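Toy library open day – the gallery

Sorting out the photos from Sun 4 October before I forget which is which. Quick page, no fancy layout, sorry. Yasmine Soliman has the proper camera ones and they'll go up when she gets a minute. Captions are mine so blame me for spelling.

For anyone new – we're the toy library in the back half of the old Filali shoe shop, ramp on the lane side. Members borrow up to four toys for a fortnight. Yearly fee is 15 dollars a family, hasn't changed since we opened. The catalogue hit 1,304 items in July, counting every puzzle and every dress-up hat.

The open day was mainly to show off the pretend play shelves. We got a grant of 500 dollars and nearly all of it went on kitchens, shops and one very large Vakura workbench that took two of us all Saturday arvo to put together (the instructions were for a different workbench).

If you want more than captions, ask at the desk. On with it.

Kitchen corner

Favourite of the day, easily.

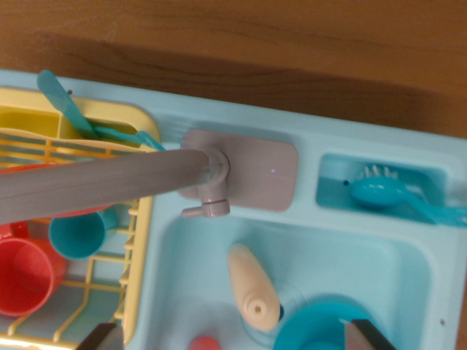

Sinks are what the under-fives go for every single time, never mind the oven or the little fridge. Our aqua one lives on the wooden table and gets borrowed more than anything else in the corner. Yellow rack on the left for the washing up, red cups and a teal one in it, and the long gray spout over the top. The utensils stand up in their own compartment at the top of the rack, please send them home that way, they go missing otherwise. Soap tray is moulded in so at least that can't get lost.

Borrowing notes, kitchen things

Goes out in the big blue tub with the lid. Tub comes back too please – we're down to three.

Give cups a rinse in warm soapy water and let them dry before packing. Damp cups in a shut tub for two weeks, you can imagine the smell.

Anything with batteries, take them out if its going in the car boot for a while.

If a piece is missing just say. We don't charge for small bits, we'd sooner know so the next family isn't hunting for a spoon that's under your couch.

Waiting list for the kitchen sets is 13 families right now. Put your name down anyway, it moves quicker than you'd think, specially after school holidays.

The rest of the shelves

Purketti market stall – new. Striped awning, till, baskets. Fruit is felt so no chewing, it doesn't wash well. Folds flat but it's heavy, bring a second adult.

Drolleck trains – same as ever. Two sets now that Wael Metwally has glued the bridge. Third set is short on curves, if you've got curved track at home that isn't yours, no questions asked, pop it in the returns chute.

Vakura workbench – stays in the room for now, not for loan until we work out how to get it through the door in one piece.

Dress-ups – washed and back on the rail. Capes are the popular ones. Cape limit is one per child, yes really.

Puzzles – all checked at the sorting night, the ones with a red sticker have a peice missing and are half points.

Hours are the same, Wednesday mornings and the first Sunday of the month. Parking on the lane is two hours only and they do check. More photos once Yasmine sends hers through.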